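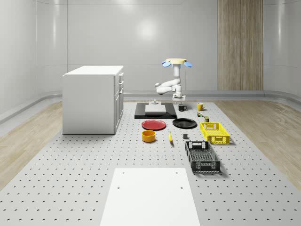 Black mug with a looped handle. Computer rendering.

FOR IMMEDIATE RELEASE

Patwary Tea & Coffee to lend out real mugs across Latville from September

LATVILLE, 21 July 2019 -- I've been running Patwary Tea & Coffee on the corner by the old bus depot long enough to know what our trash looks like at closing time, and I'm tired of looking at it. So we're starting a mug loan. You buy your drink, you walk out with a proper ceramic mug, and you drop it off at any shop in the plan when you get around to it. We're calling it the Jullura Round, after the creek that runs behind most of us, and it opens in September.

We have 800 mugs on order from a small pottery in Husville. They sent us samples in the spring and I've been drinking out of mine ever since (it has been dropped on the back step twice and it's fine). They hold twelve ounces, they go in the dishwasher, and the handle is big enough for someone with hands like mine, which was the one thing I was fussy about. The potters were very patient with me on the handle.

How it works for customers

Ask for a Round mug when you order. You leave a $5 deposit the first time and get a little cardboard token, and after that you just swap a used mug for a fresh one whenever you buy a drink. If you decide you've had enough, hand back the mug and the token and we'll give you your $5, no questions. Lost the token? Bring the mug anyway and we'll sort it out at the counter.

You don't have to wash it first. A rinse is nice, especially if you take milk and you've had it in the car over a weekend, but we wash everything that comes back regardless.

There's no app. A few people have asked and I keep saying the same thing: I can barely keep the card reader going. It's a mug and a token.

Where you can use it

Six places have signed up so far. There's us, the bakery on Mill Street, the hardware store (they do a surprisingly good filter coffee by the paint counter), the library café, the Saturday market stall and the snack bar at the swimming pool. Any mug can go back to any of them, and we'll drive a crate around in the mornings so that one shop doesn't end up with the whole town's supply. The bakery is already worried that's going to be them.

We'd love more. If you sell hot drinks anywhere in Latville or out along the Husville road, please get in touch! It costs a shop nothing to join for the first year apart from the washing up, and if you don't have a dishwasher we can work something out with the crate run.

What happens to paper cups

We'll still have them. Some people are catching a train, or pushing a stroller with one hand, and I'm not going to lecture anyone before they've had their coffee. But starting with the launch, a paper cup at our shop will be 21 cents extra, and a Round mug won't. The other shops are setting their own prices, so ask at the counter.

We're also keeping the discount for people who bring their own cup from home. A couple of regulars got quite worried when they heard the news, so I want that in writing. Your thermos is welcome, dents and all.

Come and try one early

Before the launch we're having an open morning at the shop with the sample mugs out on the big table -- tea is free, and so are the cardamom buns until they run out. You can hold one, see how heavy it is, and tell me what you think of the glazes. We're down to two colors for the first batch and I've changed my mind so many times that the staff have stopped asking. There will be a jar for each color and a bowl of coffee beans, so drop a bean in the one you like. The date will be in the window as soon as the pottery confirms the delivery.

About Patwary Tea & Coffee

We're an independent tea and coffee shop in Latville. We blend our own breakfast tea, bake buns every morning, and open early enough for the first bus.

Press and shop inquiries: call in at the counter, or leave a note with whoever is on the register. Mornings are busy, so the afternoon is your best bet if you'd like to sit down and talk. I'll put the kettle on.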